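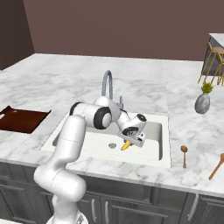
주방 싱크대, 대리석 상판 아일랜드

청소용품 보관 및 사용 점검표 (의견란 포함)
대상: Robles 사무동 공용 주방, 탕비실, 청소도구실
점검일: 2021년 10월 5일
지난 점검: 4월
표기: 적합 / 보완 / 부적합 / 해당 없음

점검 범위
공용 주방과 탕비실, 그리고 층별 청소도구실에 있는 세제, 소독제, 걸레, 밀대, 양동이, 분무기, 고무장갑을 본다. 외부 업체가 직접 가지고 들어오는 바닥 광택 장비는 빠진다. 화장실 소모품은 별도 점검표를 쓴다.

1. 약품 보관

1-1. 원액 용기는 뚜껑을 닫아 세워서 보관한다.
결과: 적합
의견: 도구실 선반의 Atska 다목적 세정제 원액은 모두 세워져 있음. 용기 바깥에 흘러내린 자국이 있는 것은 현장에서 닦음.

1-2. 산성 세제와 염소계 표백제를 같은 칸에 두지 않는다.
결과: 부적합
의견: 도구실 아래 칸에 석회 제거제와 표백제가 나란히 있었음. 석회 제거제를 반대편 선반으로 옮기고 칸마다 이름표를 붙임. 4월 점검 때도 같은 내용이 적혀 있음. 칸막이 통을 따로 구입할 것.

1-3. 약품은 눈높이보다 높은 곳에 두지 않는다.
결과: 적합
의견: 맨 위 칸에는 종이타월과 쓰레기봉투만 있음.

1-4. 식품, 음료, 컵과 같은 장에 세제를 두지 않는다.
결과: 보완
의견: 탕비실 상부장에 주방세제 리필 봉지가 종이컵과 함께 들어 있었음. 싱크대 하부장으로 옮김. 하부장 문 안쪽에 보관 품목을 적어 둘 것.

1-5. 도구실 문은 쓰지 않을 때 잠근다.
결과: 적합
의견: 열쇠는 관리실 보관함에 있음. 반출 대장 기록과 열쇠 수가 맞음.

1-6. 사용 기한이 지난 약품을 보관하지 않는다.
결과: 보완
의견: 유리 세정제 일부가 기한이 지났음. 폐기 대상 상자에 넣고 날짜를 적음. 하수구에 그냥 붓지 말고 제품 라벨의 폐기 방법을 따를 것.

2. 희석과 소분

2-1. 희석 비율표가 작업 위치에서 보이는 곳에 붙어 있다.
결과: 적합
의견: 물기에 글씨가 번져 있어 새로 출력해 코팅한 것으로 바꿈. 예전 표는 떼어 냄.

2-2. 소분 용기마다 제품명, 희석 비율, 만든 날짜를 적는다.
결과: 부적합
의견: 이름표가 없는 분무기 2개를 찾음. 내용물을 확인할 수 없어 폐기 대상으로 분류함. 냄새를 맡아 확인하는 일은 하지 말 것. 라벨 용지와 유성펜을 희석대 옆에 걸어 둠.

2-3. 음료수병을 소분 용기로 쓰지 않는다.
결과: 적합
의견: 발견되지 않음.

2-4. 계량컵을 약품별로 나누어 쓴다.
결과: 보완
의견: 눈금이 1,000 mL까지 있는 계량컵 하나를 세정제와 소독제에 번갈아 쓰고 있음. 소독제용을 하나 더 들이고 색 테이프로 구분하기로 함. 그 전까지는 쓸 때마다 물로 충분히 헹굴 것.

2-5. 물을 먼저 받고 원액을 나중에 넣는다.
결과: 적합
의견: 작업자에게 순서를 물어 확인함. 원액을 먼저 넣으면 거품이 넘치고 튀기 쉬움.

2-6. 희석액은 당일 만든 것을 쓴다.
결과: 보완
의견: 소독용 희석액이 전날 날짜로 남아 있었음. 버리고 다시 만듦. 저녁 근무 마감 항목에 "남은 희석액 비우기"를 추가함.

3. 걸레와 천

3-1. 극세사 천을 색으로 구분해 쓴다. 파랑은 유리와 거울, 초록은 주방, 노랑은 책상과 선반, 빨강은 화장실.
결과: 보완
의견: 도구실 안내문과 실제 사용이 대체로 맞지만 탕비실에 노랑 천이 걸려 있었음. 초록 천 재고가 떨어져서 대신 썼다고 함. Trereo 극세사 천 초록색을 추가로 주문함. 재고가 없으면 다른 색을 쓰지 말고 일회용 종이 행주를 쓸 것.

3-2. 사용한 천과 깨끗한 천을 다른 통에 담는다.
결과: 적합
의견: 뚜껑 달린 통으로 구분되어 있음.

3-3. 극세사 천은 섬유유연제 없이 세탁한다.
결과: 부적합
의견: 세탁기 옆에 유연제가 놓여 있고 일부 세탁에 쓴 것으로 확인됨. 유연제를 쓰면 섬유 사이가 막혀 물과 먼지를 잘 잡지 못함. 유연제는 치웠고, 이미 세탁한 천은 세제만 넣어 다시 빨기로 함. 면 걸레와 함께 돌리면 보풀이 붙으므로 따로 세탁할 것.

3-4. 젖은 천을 뭉쳐 두지 않는다.
결과: 보완
의견: 양동이 안에 젖은 밀대 걸레가 그대로 있었음. 건조대에 걸면 되는데 건조대 앞을 상자가 막고 있었음. 상자를 옮기고 바닥에 테이프로 자리를 표시함.

3-5. 해지거나 가장자리가 풀린 천은 골라 버린다.
결과: 적합
의견: 기름때용으로 남겨 둔 천은 별도 봉지에 있음. 기름이 묻은 천은 건조기에 넣지 않는다는 안내문도 붙어 있음.

4. 주방 싱크대와 조리대

4-1. 배수구 거름망을 매일 비운다.
결과: 적합
의견: 기록표에 빠진 날이 없음.

4-2. 천연석 상판에는 중성세제만 쓴다.
결과: 보완
의견: 식초 섞은 물로 닦는 경우가 있다고 함. 대리석은 산에 닿으면 광택이 죽고 되돌리려면 다시 연마해야 함. 레몬 성분이 든 세제도 마찬가지이니 쓰기 전에 라벨을 볼 것. 상판용 중성세제는 Emeo 제품으로 통일함.

4-3. 싱크볼에 연마 수세미를 쓰지 않는다.
결과: 적합
의견: 부드러운 스펀지만 비치되어 있음. 찻물 얼룩은 베이킹소다를 묽게 개어 문지르고 헹굼.

4-4. 싱크대 하부장에 누수 흔적이 없다.
결과: 적합
의견: 배관 이음매를 마른 종이타월로 눌러 보았고 물기가 묻지 않음.

4-5. 소독제를 쓴 조리대는 라벨에 적힌 시간만큼 두었다가 식품이 닿는 면을 물로 닦는다.
결과: 보완
의견: 뿌린 직후에 바로 닦아 내고 있었음. 이렇게 하면 소독 효과를 기대하기 어려움. 라벨의 접촉 시간을 크게 적어 벽에 붙임. 먼저 때를 닦고 그다음에 소독하는 순서도 같이 적음.

5. 보호구와 응급

5-1. 고무장갑을 용도별로 비치하고 구멍 난 것은 교체한다.
결과: 보완
의견: 물을 채워 본 결과 화장실용 한 짝이 샘. 바로 교체함. 작은 치수가 부족하다는 요청이 있어 다음 주문에 넣음.

5-2. 원액을 다룰 때 보안경을 쓴다.
결과: 적합
의견: 희석대 옆 고리에 걸려 있음. 렌즈에 흠집이 있으나 시야에 지장은 없음.

5-3. 물질안전보건자료를 작업자가 바로 볼 수 있다.
결과: 보완
의견: 파일철이 관리실에만 있음. 사본을 도구실 문 안쪽에 두기로 함. 올해 새로 들인 제품의 자료가 빠져 있어 공급처에 요청함.

5-4. 눈 세척액과 구급함이 있고 기한 안에 있다.
결과: 적합
의견: 구급함 목록과 내용물이 맞음.

5-5. 도구실 환풍기가 작동한다.
결과: 적합
의견: 흡입구에 먼지가 쌓여 있어 청소함.

5-6. 바닥 물청소 중에는 미끄럼 주의 표지를 세운다.
결과: 보완
의견: 복도 양쪽 끝에 필요한데 한쪽에만 세우고 있었음. 층마다 표지 2개를 두는 것으로 기준을 정함.

6. 전동 장비

6-1. 진공청소기 전선과 플러그에 손상이 없다.
결과: 적합
의견: 손잡이 쪽 전선이 꼬여 있어 풀어서 다시 감음. 플러그를 뽑을 때 전선을 당기지 말 것.

6-2. 먼지봉투와 필터를 정해진 주기에 교체한다.
결과: 보완
의견: 먼지봉투는 교체되어 있으나 필터 교체 기록이 없음. 흡입력이 약하다는 말이 있어 필터부터 바꾸고 다시 확인함.

6-3. 물기가 있는 바닥에서 건식 청소기를 쓰지 않는다.
결과: 적합
의견: 건습식 겸용은 따로 표시되어 있음.

6-4. 자동 바닥 세척기
결과: 해당 없음
의견: 외부 업체 장비. 업체 점검표 사본만 받아 둠.

7. 구매와 재고

7-1. 재고표 수량과 실제 수량이 맞는다.
결과: 보완
의견: 초록색 극세사 천과 종이타월이 맞지 않음. 반출할 때 바로 적지 않고 나중에 몰아서 적은 것이 원인. 재고표를 선반에 매달고 펜을 묶어 둠.

7-2. 단가 변동을 기록한다.
결과: 적합
의견: Trereo 극세사 천 한 장 단가는 3,305원. 낱장과 묶음 중 묶음 주문으로 통일함. 색을 섞어 주문할 수 있는지는 확인 중.

7-3. 새 약품은 라벨과 안전자료를 확인한 뒤 반입한다.
결과: 보완
의견: 향이 좋다는 이유로 개인이 들여온 세정제가 탕비실에 있었음. 반입 절차를 안내하고 돌려줌.

조치 사항
- 산성 세제와 표백제 칸막이 통 구입, 관리실
- 소독제용 계량컵 추가와 색 테이프 표시, 청소반
- 유연제를 쓴 극세사 천 재세탁, 청소반
- 안전자료 사본 비치와 누락분 수령, 관리실
- 진공청소기 필터 교체 후 흡입력 확인, 청소반
- 기한 지난 유리 세정제 폐기, 관리실

부적합 항목은 조치가 끝나면 해당 칸 옆에 날짜와 서명을 남긴다. 보완 항목은 다음 점검 때 다시 본다. 1-2는 두 번 연속으로 나온 항목이므로 칸막이 통이 들어온 날 따로 확인한다.

작성: Robles 사무동 시설관리실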